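Two cameras, one bin: choosing where to look from

Anyone fitting out a small pick-and-place cell has to decide early where the camera goes. It can ride on the wrist, close to the fingers, or it can be fixed somewhere higher with a view of the whole table. Suppliers will sell you either arrangement, and most will sell you both. The workshop at Mesitz spent a good part of the spring comparing the two on the same arm, with the same parallel gripper, and has let us print the results.

The job was deliberately dull. A small object is placed on the table, the arm picks it up and drops it into a plastic bin. The table is covered with paper and marked into cells with blue painter's tape, so that a starting position can be called by cell and set again by hand. The tape is laid by eye. Cyprian Adamczyk, who ran the trials, wanted it that way. "A grid that is true to the millimetre tempts you to hard-code it," he says. "We wanted the arm to find the object and the bin each time."

The full run came to 1508 attempts, split evenly between wrist view only and fixed view only, with a further 300 using both feeds together. The controller was a Tufa unit running the Fokorard motion package. Finger pads were changed between blocks, and the bin was shifted by a hand's width whenever the pads were.

Failures were sorted by where in the cycle they happened. With the wrist camera alone, the approach and the grasp were the strong part. Close to the object the image is large, the fingers need little correction, and small errors in the arm's calibration matter less because the camera moves with the tool. The trouble came afterwards. Once the arm had lifted and turned towards the bin, the wrist view often held one corner of it and a lot of bare table, and the software had to work out the opening from a rim and part of a wall. 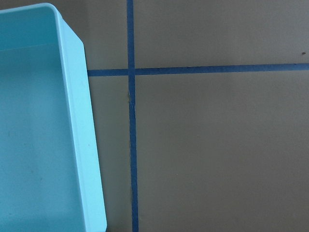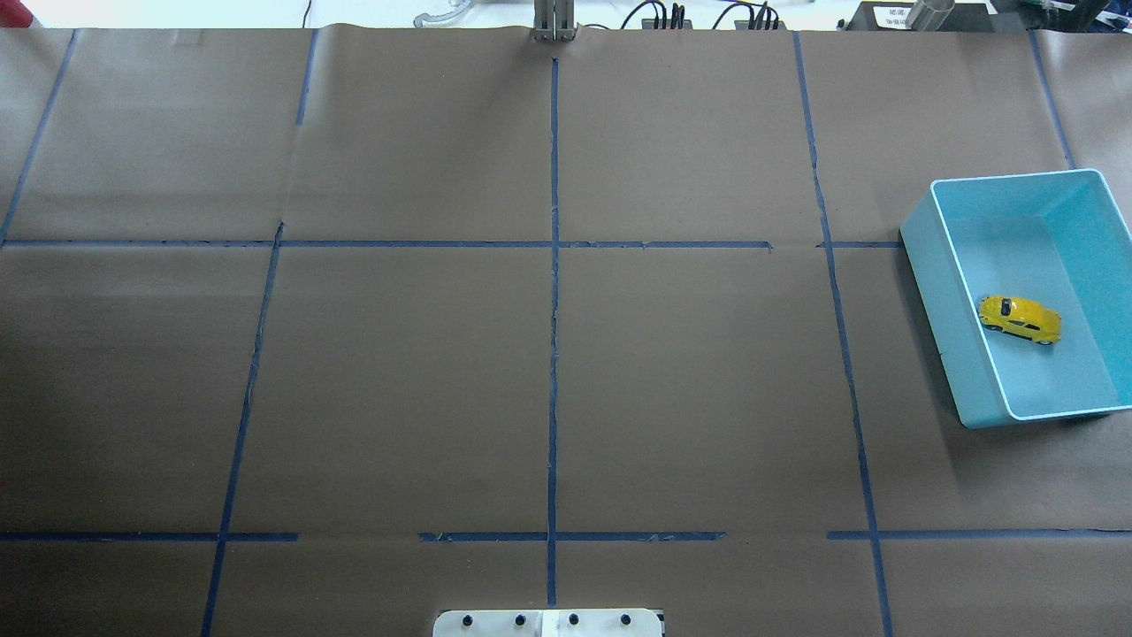 The table area seen by the wrist camera (first) and from the higher viewpoint (second), where the yellow car is in the bin.

The fixed view has the opposite balance. The bin can be placed well in most positions, and the release point was rarely in doubt. Grasping was weaker. A toy car takes up very little of the picture from up there, and in the last part of the descent the gripper comes between the camera and the object. Adamczyk's team logged 43 grasps in the fixed-view block where the fingers closed on one end of the object and it rotated out. The wrist camera produced 4.

Using both feeds fixed most of this, at a price. The two streams have to be matched in time, and a delay on one of them shows up as a hesitation above the object while the controller waits. Renata Laskowska, who wrote the matching code, ended up giving the fixed camera the long moves and handing over to the wrist for the final descent, then back again for the release. The handover height needed setting separately for tall and flat objects. She regards that as unfinished work.

Colour caused less bother than expected. The pale blue bin against blue tape looked like an obvious trap, but the tape is a good deal darker and was seldom taken for the rim. Shadow along the outside of the bin wall was worse, particularly in the late afternoon, and the lamps were moved twice before the readings settled.

On cables, the wrist camera adds a lead that has to follow every joint. Two clips worked loose in the first block and were replaced with a sleeve from Curetti, which held for the rest of the trials but stiffened the last joint slightly. The arm's payload setting was adjusted to suit.

For a shop that can afford only one camera, Laskowska would start with the wrist if the bin stays put, and with the fixed view if it does not. The next series, planned for October, repeats the both-feeds block with softer pads and a deeper bin.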